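statness-planner

Motion planning and arm arbitration for two-arm tabletop cells. Maintained at Nostham by Štěpánka Ševčík. The package sits between the perception node (sevix-percept) and the joint controllers, and does not talk to hardware directly.

Status: used daily in the tabletop cell. The API changed in October; configs written before then need the migrate script.

What it does

The planner takes a list of object poses and a goal, assigns each object to the left or right arm, and returns two time-aligned trajectories. Both arms share one workspace, so every pair of trajectories is checked for link-to-link clearance before release. If the check fails, one arm holds at its last safe waypoint and the other goes first.
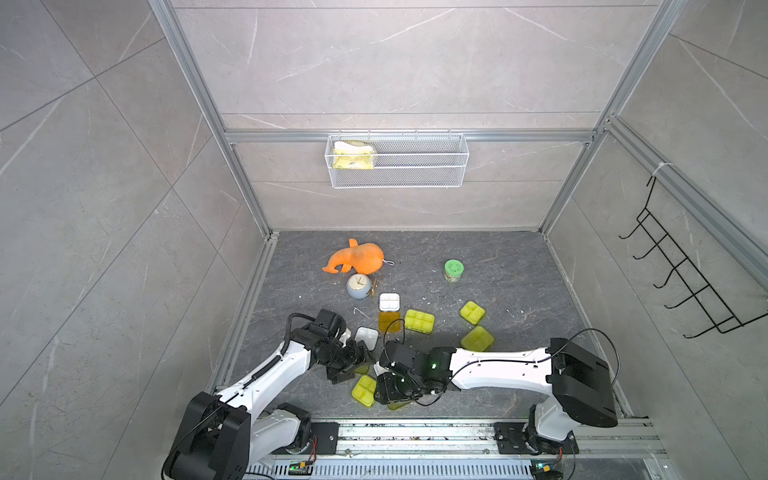

Assignment is by reach cost, with a penalty for crossing the midline. The penalty is set in arbiter.yaml (key: cross_cost, default 7). Lower values give shorter paths and more holds.

Translucent containers are the main source of bad poses. Depth drops out on the side walls, and the perception node may report one object as two. Set merge_radius before raising the confidence threshold — raising the threshold alone tends to lose the small items.

Tests

The regression set has 302 recorded layouts. Run:

make replay SET=mazurek

A full replay writes one log per layout to out/replay. Layouts listed in skip.txt have incomplete calibration and are ignored.

Known issues

Issue 79: cable loops are not in the collision model. Pad the forearm links by hand.
Issue 821: a hold released during gripper close can time out.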